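About Grumivside

Grumivside packs, moves and sets up equipment for people who have to work away from their own building. Most of our customers are small technical crews, survey teams, schools with traveling labs and companies that put on outdoor demonstrations. They own the gear. We get it there, lay it out, keep it in order during the job and bring it back.

The company was started by Costel Stanciu and Anas Nasr, who had both worked in the rental warehouse at Stasis. Costel ran the loading dock and Anas handled returns. Returns was where the damage showed up: bent brackets, cables pulled out of their ends, cases packed by someone in a hurry at the end of a long day. They rented a unit in Waltaton with one roll-up door and started taking jobs in June of that year with a single van.

We now have 2 vans and 3000 square feet of floor, most of it shelving. The front part is kept clear for layouts. Before a job goes out, everything on the customer's list is set on the floor in the order it will be needed, checked, and packed in reverse. We own 178 cases in different sizes and rent them by the week to customers who don't have their own. Foam is cut in the shop. If you already have foam cut for an item, send it with the item.

What we do

Packing and labeling. Each case gets a printed list inside the lid and a matching copy in the office. Cables are coiled, tied and tagged at both ends.

Transport. We drive within 800 miles of Waltaton. For longer trips we pack for freight and meet the shipment at the other end.

Site setup. Tables, covers, power, stands, and a place for empty cases so they don't end up in the walkway.

Pack-down and return. Everything is wiped, counted back against the list and shelved or delivered.

On site

Setting up is the part of the job customers see the most, and it is rarely tidy in the first hour.

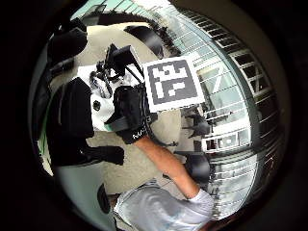 Small fittings and cabled devices are handled at a white work surface, where a dropped screw is easy to find. Gloves are worn for clamping and seating parts, as with the black device gripped here near a stand of thin rods and brackets, with cables running from the stand toward it. Bare concrete is fine to work on, and we bring mats for cases that shouldn't sit on it.

The Ionescu line of padded table covers is our own and is sewn in the shop. We sell it separately, in two widths.

Visits and quotes

The shop opens at 7:30 a.m. Call before you come, because both vans may be out. For a quote, send us the equipment list, the address and the time you need to be working. Weights help if you have them. Costel handles quotes and Anas handles scheduling.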